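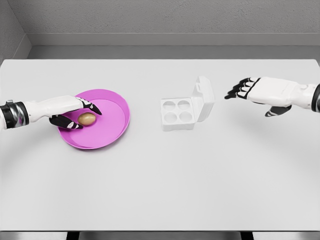
3.2 Storage and handling of eggs

Eggs were bought in April from two suppliers, Hinero and Gruston, and graded on arrival. Each supplier provided 400 eggs, packed in cartons of 12. Cracked eggs were discarded before weighing. The rest were split between a cool room held at 12 degrees and a pantry shelf at 18 degrees, and left for the same period with the blunt end up. 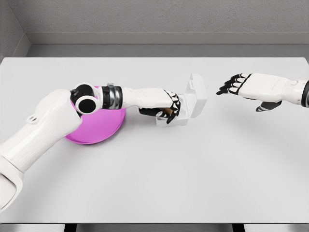
Weight loss was greater on the pantry shelf for both suppliers (Figure 2). Shell colour had no clear effect, although brown eggs from Gruston varied more in shell thickness than those from Hinero.

Figure 2. Mean weight loss by supplier and storage temperature, 50 eggs per group.

Humidity was logged but not controlled - a limit shared with the earlier Gritona trial - so the two rooms should be compared with care.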